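18 Sep 2018 — Comley cell, arm 2

Started with the left wrist, because it was again making the small noise on the way down. Took off the cover and found two of the four screws only finger tight. Cleaned the threads, put a drop of medium thread lock and tightened them in a cross order. The noise is gone at slow speed. At full speed I still hear something, but it may be the cable sleeve.

Gripper pads: changed both. The old ones were shiny at the tips and a hanger could turn between them. New pads are from the Farina box, second drawer. Please do not take the soft ones, they leave marks on thin cloth.

Homing was off by some 135 counts after the work. I ran it again with the arm supported by hand and saved the new offset. The old value is in the Zitetti file, in case we must go back.

Head camera after the re-mount, shirt on hanger at the foot of the bed: 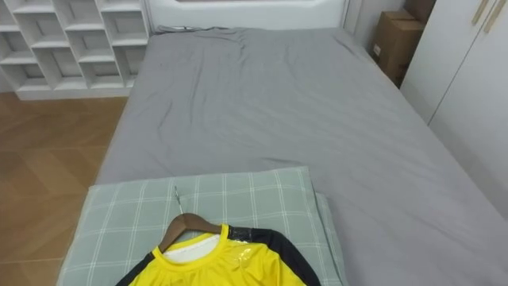

Etornam Amoah

The tilt is too low for this task. The collar and the hook are in view, but the lower part of the shirt is not. I will raise the bracket one hole — or move the pillow toward the headboard, if the reach allows it.

Still to do: grease the elbow, order pads, check the sleeve.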